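The Jutadier Wrap: A Wall of Shelves With a Hole in It

By Helmut Kettler
December
3 min read

I should say up front that I did not want a shelving unit that went around things. I wanted one that stood against things, the way shelves did when I was young. But our kitchen has a brick wall my wife will not have covered, and I like to keep my cups off the floor, so we bought the Wrap.

It arrived in more boxes than I had patience for. The instructions come as a booklet of 55 steps, and Dollow, the shop that sold it to us, offers to put it together for 200 dollars. I turned this down with a laugh. By step 30 I had stopped laughing and was reading the Dollow leaflet again – in secret, in the bathroom.

Once up, it does what the catalog says. The white unit runs around a rectangular opening, the brick shows through the middle, and the countertop passes underneath. The outer edges are all rounded, and my hip has come to appreciate that. 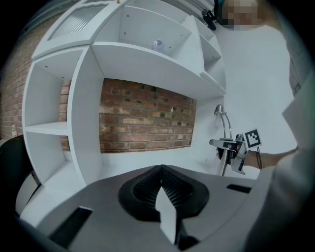

The brick gets the best seat in the house. The faucet is at the right-hand end.

My complaints are mostly about the cubbies. The two small ones stacked at the upper right are too short for a cereal box and too deep for spices, so whatever goes in at the back is retired. The tall curved column on the left is better, though a square box in a curved space leaves a gap that collects bottle caps.

The ribbed glass door is the part guests compliment. Frosted glass hides the mess and still lets you know there is one. Ours opened with a squeak for the first month, then quit on its own.

We also looked at the Hellwig, a plain flat thing with straight sides, and it would have held more for less. The Wrap came to 2,000 dollars before delivery, and you are paying a good part of that for a place where there is no shelf. My wife considers this money well spent. I have asked for one more hook.

Four stars. I would have given it the fifth if the spare screws had been labeled as spare.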